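Remeo-Haushalt: Greiferaufnahmen für Alltagsarbeiten

README zum Datensatz, Stand 01/08/2022

Worum es geht

Ich werde auf Familienfeiern inzwischen regelmäßig gefragt, wann der Roboter endlich die Küche macht. Meine Antwort fällt jedes Mal länger aus, als die Leute hören wollen, und irgendwann habe ich gedacht: Dann schreib sie halt in ein README, da kann jeder selbst entscheiden, wo er aussteigt.

Remeo-Haushalt ist eine Sammlung von Aufnahmen, in denen Menschen mit Handgreifern ganz normale Sachen erledigen: Tücher falten, Tassen umsetzen, Schubladen auf und zu, Kabel zur Seite räumen, dazu ein kleiner Werkstattteil mit Schrauben und Kisten. Daraus soll ein Roboterarm lernen, dieselben Handgriffe zu machen. Kann er das schon? Ein bisschen. Die ausführliche Antwort steht weiter unten, und sie ist durchwachsen.

Was drin ist

Der Datensatz enthält 900 Episoden, verteilt auf 16 Aufgaben. Eine Episode ist ein Durchgang vom ersten Zugreifen bis zum Loslassen. Abgebrochene Durchgänge habe ich dringelassen, wenn man noch erkennt, was passieren sollte (Feld abbruch in der Metadatei). Wer die nicht haben will, filtert sie raus, das ist eine Zeile.

Pro Episode gibt es:
die Videospur jeder Greiferkamera
die Öffnungsweite der Finger über die Zeit
die geschätzte Lage des Greifers im Raum
eine kurze Textzeile mit der Aufgabe, auf Deutsch und Englisch
das Feld abbruch (ja oder nein)

Die Textzeilen habe ich selbst getippt, und man merkt, an welchen Tagen ich müde war. "Tuch falten" und "Lappen zusammenlegen" meinen dieselbe Aufgabe. Ich wollte das erst vereinheitlichen und habe es dann gelassen – im echten Leben sagt ja auch jeder etwas anderes zu dem Ding.

Wie aufgenommen wurde

Zweihändige Aufgaben laufen mit 2 Greifern, einer links, einer rechts. Am Anfang jeder Aufnahmerunde werden die beiden einmal gegeneinander gehalten, damit die Zuordnung der Lagedaten stimmt. Das klingt nach Kleinkram, aber im Mai haben wir es eine Weile schleifen lassen, und danach dachte die halbe Auswertung, die linke Hand sei die rechte. Die betroffenen Episoden sind neu aufgenommen worden, die alten sind raus.

Beim Raum habe ich lange gegrübelt. Eigentlich wollte ich eine Musterküche nachbauen, mit Spüle und allem, und habe sogar schon Arbeitsplatten ausgemessen. Am Ende haben wir den größten Teil in einer Halle gedreht, in der Tische stehen, auf die jeweils das gestellt wird, was die Aufgabe braucht. Das spart Umbauzeit und sieht nach nichts aus, und ich bin bis heute unsicher, ob es klug war.
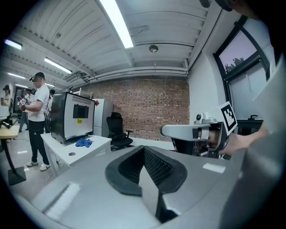 Was mir daran nämlich Sorgen macht, ist das Licht. In einer Wohnung hat man eine Stehlampe in der Ecke, Gegenlicht vom Balkon und einen Schatten genau dort, wo die Tasse steht. Unter Leuchtstoffröhren ist alles schön gleichmäßig, und ein Modell, das nur so etwas kennt, stellt sich in einer Altbauküche ziemlich an. Deshalb stammen 6 der Aufgaben aus richtigen Wohnungen, mit vollgestellten Arbeitsflächen und allem, was dazugehört. Wenn ihr wenig Rechenzeit habt, fangt mit denen an!

Können die das jetzt?

So, der Teil, für den ihr vermutlich gekommen seid. Ich habe auf den Daten zwei Modelle trainiert: das kleine heißt Li, das größere Gruvov. (Die Namen stammen aus einem Zufallsgenerator, bitte nichts hineindeuten.) Beide laufen auf demselben Arm, und ich habe sie abends meine eigenen Tassen umsetzen lassen, was rückblickend mutig war.

Tassen und Becher: geht. Wenn der Henkel frei liegt und die Tasse nicht in einer anderen steckt, würde ich Gruvov inzwischen unbeaufsichtigt danach greifen lassen. Li auch, nur braucht Li so lange, dass der Kaffee vorher kalt ist.

Schubladen: geht meistens. Schwierig wird es bei Griffmulden, also überall dort, wo es gar keinen Griff gibt, sondern nur eine Kante. Da rutscht der Finger ab, der Arm fährt trotzdem stolz zurück und meint, die Schublade sei jetzt offen.

Tücher: nein. Also, einmal in der Mitte falten, ja, wenn das Tuch vorher glatt ausgelegt ist. Aber ein zerknülltes Tuch vom Tisch nehmen, ausschütteln und ordentlich zusammenlegen, das mache ich selbst beim Telefonieren nebenher, und die Modelle scheitern schon daran, eine Ecke zu finden. Weicher Kram ist einfach gemein. Er sieht nach jedem Anfassen anders aus, und aus der Greiferkamera sieht man vor allem eins: Stoff.

Werkstattkisten: besser als erwartet. Stapeln, umsetzen, Deckel drauf, das läuft, solange die Kisten gleich groß sind. In einem Betrieb, der seine Teile ordentlich sortiert, könnte ich mir das heute schon als Aushilfe vorstellen. Schrauben einzeln aus der Kiste holen dagegen bitte nicht, da habe ich nach einem Nachmittag den Stecker gezogen.

Kabel: frag mich nächstes Jahr.

Was mich bei alldem am meisten nervt, ist das Aufhören. Ein Mensch merkt, dass der Tisch jetzt abgeräumt ist. Gruvov fährt nach der letzten Tasse weiter suchend über die Platte und packt, wenn man nicht aufpasst, auch noch den Untersetzer ein. Wer eine gute Idee hat, wie man das Ende einer Aufgabe sauber markiert, meldet sich bitte, ich meine das ernst.

Bekannte Macken

Bei schnellen Drehungen springt die Lageschätzung. Einzelne Ausreißer sind nicht geglättet, ich wollte die Rohdaten nicht anfassen.

Die Öffnungsweite wird nie ganz null, auch bei geschlossenen Fingern. Den Versatz bitte pro Greifer abziehen, die Werte stehen in der Datei versatz.csv.

Fast alle, die aufgenommen haben, sind Rechtshänder. Bei den zweihändigen Aufgaben hält deshalb meistens links fest und rechts arbeitet. Spiegeln hilft etwas, erzeugt aber Wohnungen, in denen die Schrift auf den Packungen rückwärts läuft.

Werkzeug zum Laden

Zum Einlesen gibt es das Paket Farer, das im selben Verzeichnis liegt. Es lädt Episoden einzeln oder aufgabenweise und kann die Videospuren auf die halbe Größe rechnen. Unter Windows hakt es bei Pfaden mit Umlauten – den Ordner also nicht "Küche" nennen, wie ich es natürlich getan habe.

Nutzung

Forschung und Lehre frei, bitte mit Nennung von Remeo-Haushalt. Für alles Kommerzielle vorher kurz schreiben. Fehlerberichte gern über die Projektseite, am liebsten mit der Episodennummer dabei. Die nächste Fassung bekommt mehr Wohnungen und hoffentlich einen Wäscheständer.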